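4.2 First Use of the Pakonura Salad Spinner and Slicer

Read this section before you prepare food with the Pakonura for the first time. The numbers in brackets match the parts list in section 2.

Washing the parts

1. Take the lid, basket, bowl and slicing disc out of the box. Remove the cardboard sleeve from the disc last.
2. Wash the bowl, basket and lid in warm water with a little dish soap. Rinse and dry.
3. Wash the disc with a brush, holding it by the center hub (7).

CAUTION: The disc is sharp on both sides. Do not leave it in a sink full of water.

NOTE: The motor base must not be put in water. Wipe it with a damp cloth.

Drying lettuce and other leaves

1. Place the basket in the bowl and turn it until it drops onto the pin.
2. Add washed leaves up to the fill line. Do not press them down.
3. Fit the lid and turn it clockwise until it clicks.
4. Select SPIN and hold the button for 30 seconds. Let the basket stop by itself before you open the lid.
5. Pour off the water. For curly kale or spinach, repeat once.

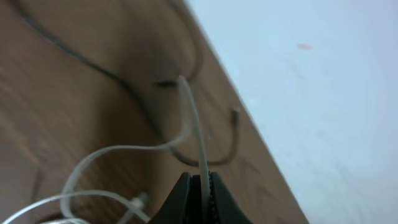

Slicing apples, cucumbers and cabbage

1. Remove the basket. Fit the disc on the pin with the side you want facing up -- thin or thick.
2. Fit the lid and the feed tube.
3. Core apples and cut them into quarters. Cut cabbage into wedges that fit the tube without force.
4. Select SLICE. Feed the pieces in with the pusher (9), never with your fingers.
5. Stop when the slices reach the MAX mark, and empty the bowl.

NOTE: Apple slices brown quickly. Toss them with lemon juice as soon as they leave the bowl, and add dressing just before serving.

CAUTION: Do not run SLICE for more than 4 minutes at a time. If the base feels hot, unplug it and wait 19 minutes.

If the lid does not click, check that the basket or disc is all the way down on the pin. For nuts and hard cheese, use the Sitompul grating disc (sold separately) and see section 4.3.

Revised 13 November 2020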